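Subject: Re: [lamel-green] Food scrap drop-off, is it really moving?

Hi everybody,

Answering on the list because three of you wrote me off-list with pretty much the same questions, and my thumbs are tired! The message I'm replying to:

> On 10/11/22, a list member wrote:
>
> I heard at the library that the food scrap carts are leaving the
> Huang Park lot and going over to the Fitulia garden. Is that true?
> I walk my bucket over and Fitulia is a lot farther for me. Also my
> neighbor says Prillska won't take meat anymore, and somebody else
> told me they never did. And what are we supposed to do with the
> green bags we already bought? I have most of a roll.
>
> Not trying to be a grump, I like the program, I would just like
> to hear it from someone who knows.

You're not a grump. The flyer was confusing (I helped write it, so I get to say that). Let me go one at a time.

1. Are the carts moving?

Yes, but only some of them. The park lot gets repaved and the city wants the back corner clear while the crew is there. Fitulia offered the strip along their fence, and 5 carts are going over there. The other two will sit by the tennis court gate at Huang Park until the paving is done, so if you walk your bucket you can keep walking it. They'll fill up faster, though. If you're driving anyway, please please use Fitulia and leave the near ones for people on foot.

The Fitulia gate is unlocked from 9 in the morning until dusk. Don't leave bags outside it if you get there early. The raccoons over there are professionals.

2. What goes in

Prillska has always taken meat and bones. What changed is that they won't take big containers of grease, and I guess that got passed along as "no meat." So vegetable ends, leftover fries, stale bread, coffee grounds, chicken bones, the rice from last week, all of that is still fine. Scrape your plates straight into the bucket. A paper towel with gravy on it is fine too. No plastic of any kind, and that includes the little stickers on fruit, which I forget about constantly.

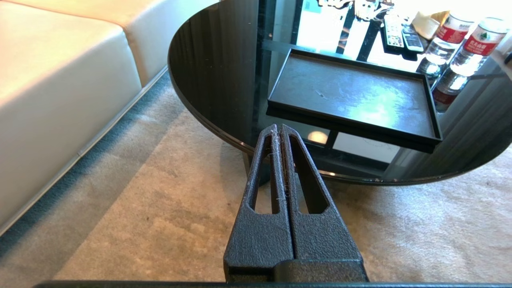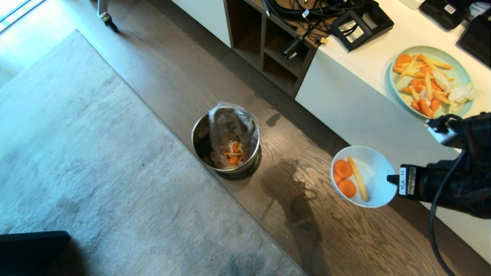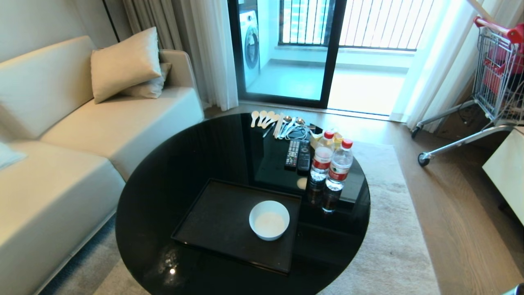
3. The green bags

Use them up! They're still accepted if they have the compostable mark printed on them. What Prillska asked is that we stop buying more of the thick kind, which don't break down fast enough for their piles. I've switched to a paper bag folded down inside my bucket and it works okay as long as I don't get lazy and leave it a week. Regular kitchen trash bags were never allowed, clear ones included. If you have to use one to carry things over, dump it out and take the bag home.

4. How are we doing, anyway?

Nobody asked this but I'm going to tell you. Our last monthly weight was 958 pounds, from 44 households, and I was tickled. In June we were nowhere near that and I had started to wonder if I was the only one going! The one load that got turned away had a garden hose in it. I don't want to know. Well, I do kind of want to know.

5. Things I still don't know

The paving dates, for one. The city gave us a window and then took it back. I also asked whether Fitulia could keep a couple of the carts for good, which would be great for everyone on the Lamel Creek side, and they're talking it over at their next work day. If you garden there and have feelings about it, tell them, or tell me and I'll carry it over.

One more favor. The hinge on the cart nearest the street is going, so lift the lid with both hands and set it down easy. Prillska has it on their list.

OK, that's everything I've got. Write back to the whole list if I missed your question, it saves me typing it twice.

Your scrap cart person

Lamel Green Neighbors mailing list | Contact the list owner | © Lamel Green Neighbors | Back to top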